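Teaching a Home Robot Arm to Pick Up Snack Bags (Without Crushing Them)

Posted 11/02/2020 by Erlinda Estrella

I've had my arm running on the dining table for a while now, and blocks and cubes are fine, they'll sit still for anything. Snack bags are a whole different animal! They slide, they crackle, they fold up right when you close on them, and the air inside moves around so the fat part is never where you left it. If you've built one of the Jivetti kits (or anything with a flat two-finger gripper, really) this should carry over pretty well.

I'm assuming your arm already moves and you can open and close the gripper from your laptop. If you're still fighting with the motor IDs, go do that first and come back.

What I used

Jivetti arm with the long flat fingers
Drenden servo board
A wicker basket with a handle
A cardboard box, flaps folded out
Whatever snacks were in the kitchen

Step 1: Slow the close way down

The stock close speed is 445 on my board and it is way too fast for anything with air in it. The fingers slap the bag and push it off before they ever get hold of it. I dropped mine to 60 and left the arm speed alone — you only need the last little bit to be gentle.

If your software has one speed for everything, split it into two settings now. You'll want them separate later anyway when you get impatient with the long moves (I sure did).

Step 2: Grab the bag by its edge

Going for the fat middle is the natural thing to try, and I spent a whole evening on it. Don't! The air shifts, the bag rolls, and you end up squashing whatever's inside. Come in at the edge, where the foil is flatter and the tips have something thin to close on. Set your force limit to 10 to start and nudge it up one at a time until the bag stops slipping. Mine ended up at 45, but my fingers are pretty slick, so yours might be happy lower.

Practice this part over the basket. A dropped bag lands in there and you don't have to go crawling under the table for it. 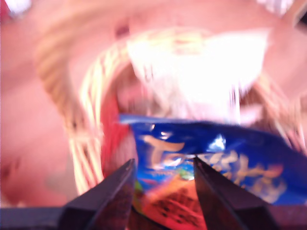 Step 3: Set up the table

Put the box and the basket side by side, close enough that the arm never has to stretch all the way out. Mine gets wobbly at full reach and the tips start drooping. I like the box on the left with the flaps folded all the way out. A flap that's half up will catch a finger on the way in, and then the whole box comes along for the ride.

The basket handle is the thing to watch. It's tall, and a straight line from the box to the basket can run right into it. Add a point in the path above the rim and come down from there, on one side of the handle or the other. I don't bother clearing off the rest of the table, but I do keep the cans and kitchen stuff back by the wall.

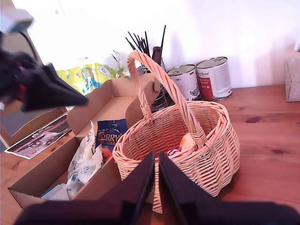 Box on the left, basket in the middle, Terry's bag standing up in the box.

Step 4: Teach the box positions

Save three positions: one high over the box, one just above the bag, and one with the tips down around the edge. I name them in Vovuren (free, a little ugly, works great) so I can reuse them when I swap snacks. Jog between them by hand a bunch of times before you let it run on its own, and keep your finger on the stop key while you do it.

A bag lying flat on the cardboard wants a lower last position than one standing up, so save both. And make that lowest point a hair higher than you think you need. Pushing the tips into the bottom of the box makes the motors whine, and I've already cooked one doing that.

Go slow on the way in and then wait half a second before closing. 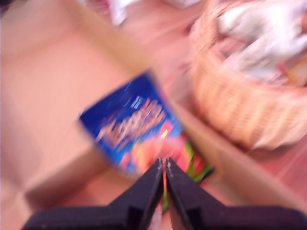
That little wait made more difference for me than any of the force fiddling. The arm still has some swing in it after a move, and if you close during the swing you're pinching at a spot you didn't pick. If half a second isn't enough, check the shoulder screws before you go adding more. Mine had backed out a full turn.

Step 5: Swap snacks and do it again

Once one bag goes in reliably, try a different one. Crinkly plastic acts nothing like foil, and small stuff needs the fingers almost closed before you go down. I keep a separate force number for each and write it on a strip of tape stuck to the table.

Next thing on my list is grippier tips. I've got a sheet of Sfakianakis rubber coming in December, and I'll post the cutting template once I've tried it on both fingers.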